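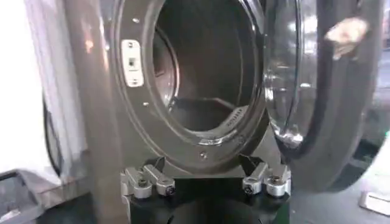

Front loader with the door open, lock plate on the left side of the opening

Door must be pushed hard before the washer starts. Is it the lock or the hinge?

Posted by Celeste Baptista in Laundry and Appliances
2,365 views

Hello everybody. I have a gray front loading washer, brand Hiltel, which I bought used when we moved to Estby. Since November it has a problem with the door. I close it, I hear the small click, I choose the program, and the machine blinks the door light and does not start. If I push with my knee on the left side of the door and press start at the same moment, then it locks and washes normally until the end. No water comes out on the floor.

I have cleaned the rubber with a cloth and warm water. I also looked at the white plate where the door hook goes in, and I do not see anything broken there. My neighbor thinks the hinge is bent from wet towels hanging on the door (it is true, I did this for a long time). Before I order a part I would like to understand which one is guilty. Is there a test I can do at home without special tools? I have only screwdrivers.

Thank you for your patience with my English.

Šimek
4 people found this helpful

I had the same with another brand, and for me it was the hinge. Do this test. Open the door half way, hold it at the side opposite to the hinge and lift it gently up and down. A very small movement is normal. If you feel it drop and knock, the hinge or its screws are loose.

Then close the door very slowly and watch the hook when it comes near to the slot in the white plate. It should go into the slot without touching. If the hook rubs on the lower edge of the slot, the door is hanging too low, and a new lock will not help you. Look also for a shiny mark on the plastic under the slot, I had one there.

Pull out the plug first and tighten the hinge screws. In my machine one of them could be turned almost two full turns. If they are already tight and the door still hangs, the hinge must be changed. Take a photo before you remove anything, and keep the hook side of the door away from your other hand, the glass is heavier than it looks.

If the hook enters straight and you still must push, then I would suspect the lock. To change it you normally take the rubber off on that side, and there is a wire ring which is not so nice to put back.

atar200

just buy a new lock they are cheap. mine did the same thing, changed it, fine now

Celeste Baptista

Thank you both. I made the test of Šimek this evening. The door drops a little and the hook touches the bottom of the slot. The upper hinge screw was loose and I tightened it. It started 2 times without the knee, but the third time I had to push again, so I will look for a hinge. The towels now hang in the bathroom.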